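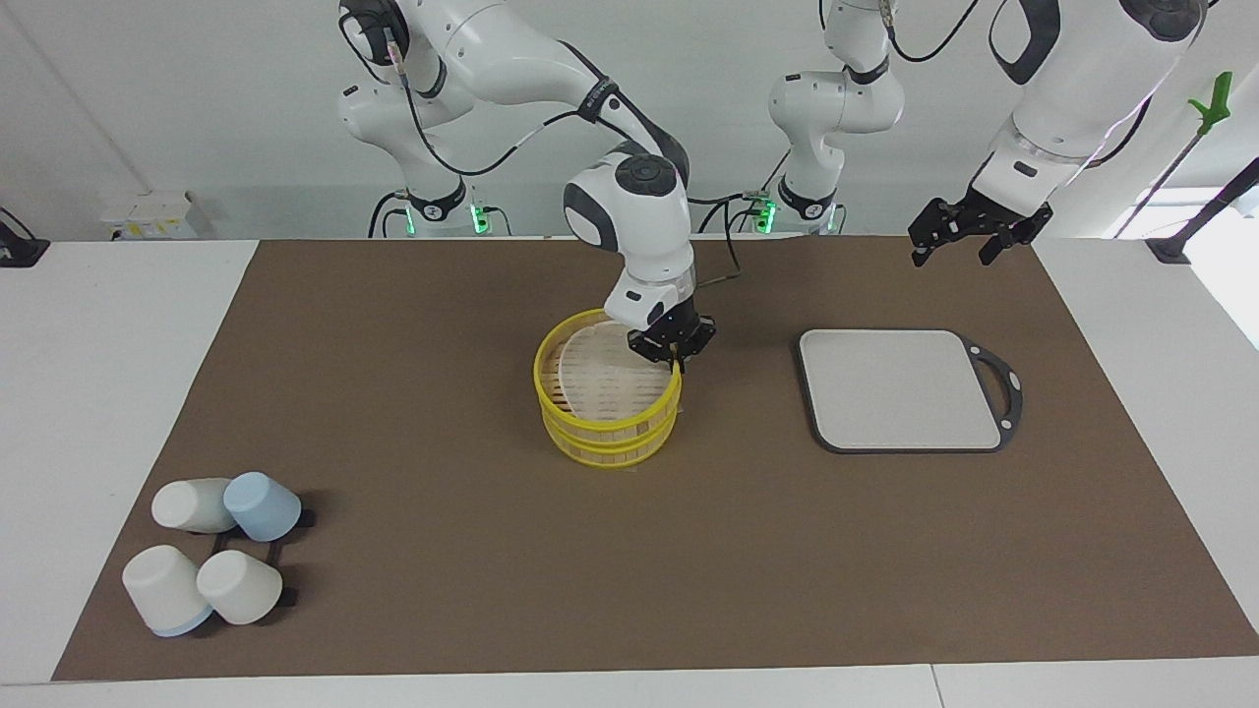

Última modificación de esta página: marzo, 18:40

Memoria del proyecto – Cocinar al vapor en un piso de estudiantes

Asignatura: Taller de Proyectos, segundo cuatrimestre

Empiezo por confesar que la idea salió del hambre. En mi piso hay una cocina minúscula y un horno que tarda una eternidad en calentarse, así que cuando nos pidieron elegir una tarea doméstica y rediseñar su puesto de trabajo, lo tuve clarísimo: quería hacer algo con la vaporera de bambú (¡me encantan los panecillos al vapor!). Al proyecto le puse Fluren, que no significa nada pero suena a marca de muebles y quedaba bien en la portada.

La pregunta era sencilla. ¿Cómo hay que colocar las cosas en una mesa para preparar, llenar y cerrar una vaporera sin andar moviendo trastos todo el rato? Parece una tontería hasta que te pones con las manos llenas de harina y descubres que la tabla está justo donde ibas a dejar la tapa.

El material

La vaporera es redonda, de bambú, de dos pisos, con los bordes amarillos. El piso de arriba se queda abierto mientras se prepara y lleva encima de las lamas del fondo un forro blanquecino, que cubre solo una parte. Esto último me trajo de cabeza: si tapas todo el fondo el vapor sube fatal, y si pones poco forro la masa se pega. Al final me quedé con cubrir lo justo debajo de cada pieza y dejar lamas a la vista.

La tabla de cortar es cuadrada, gris clara con el borde oscuro, y tiene un asa calada en un lado. Probé también una más grande, de la serie Jirell, y la descarté a la segunda tarde, que ocupaba media mesa y obligaba a trabajar con los codos pegados al cuerpo.

Luego está el soporte negro para tazas, bajito, con brazos, donde caben cuatro. En la primera versión del proyecto ni aparecía! Lo metí después, cuando vi que en casa siempre acababa haciendo té mientras esperaba y las tazas terminaban sueltas al lado de la tabla, esperando un codazo.

Y debajo de todo, una alfombrilla marrón grande que cubre casi toda la mesa. Sobre la mesa blanca los panecillos crudos y los restos de harina no se distinguían, y limpiar era un suplicio. Sobre el marrón se ve hasta la última miga.

Cómo lo organicé

Hice 9 pruebas en total, repartidas en 7 tardes, con tres disposiciones distintas. Apunté el tiempo de cada una en una libreta (marca Pollport, regalo de una feria, papel malísimo) y al lado una nota de lo incómoda que me había resultado.

Primera disposición: todo en fila, de izquierda a derecha, tabla, vaporera y tazas. Queda preciosa en el plano y en la práctica es un horror, porque las tazas quedan del lado de la mano con la que más trabajo y las rozaba al estirar la masa.

Segunda: la vaporera al fondo y la tabla delante. Más cómoda para cortar, pero para llenar los pisos hay que pasar el brazo por encima de la tabla, y adiós manga limpia.

Tercera, la que defiendo en esta memoria: la vaporera cerca del centro, la tabla a su derecha y el soporte de las tazas en la esquina de abajo a la izquierda. El espacio que queda entre la vaporera y la tabla parece desperdiciado – yo misma lo quise recortar dos veces – pero es donde apoyas el piso de arriba cuando necesitas llegar al de abajo.

Resultados

Con la primera disposición tardé 125 segundos de media en llenar los dos pisos y volver a apilarlos. Con la tercera bajé más de 30 segundos, y con la misma receta y la misma cantidad de masa. La segunda se quedó en medio, sin pena ni gloria.

Ya sé que las pruebas las hice casi seguidas y que alguna mejora será mía, por pura repetición. Para compensarlo volví a la fila la última tarde y seguía siendo lenta, aunque menos que al principio. Lo pongo aquí porque en la revisión intermedia me lo preguntaron y no supe qué contestar.

También anoté cosas que no salen en los tiempos. El piso de arriba conviene cogerlo por el borde, nunca por la pared trenzada, que cede un poquito y da mala espina. Y el asa de la tabla mirando hacia fuera, a la derecha, se agarra mucho mejor que mirando hacia la vaporera.

Lo que me queda pendiente

Me falta probarlo con una persona zurda, que seguramente querrá todo del revés. Quería usar además el método Mkhize, el de las fichas de recorrido que vimos en clase, para dibujar los movimientos de las manos, pero me quedé sin tiempo y solo tengo dos fichas a medias. Irán en el anexo, junto con los planos de las tres disposiciones y la receta de la masa, que ya me la han pedido en clase.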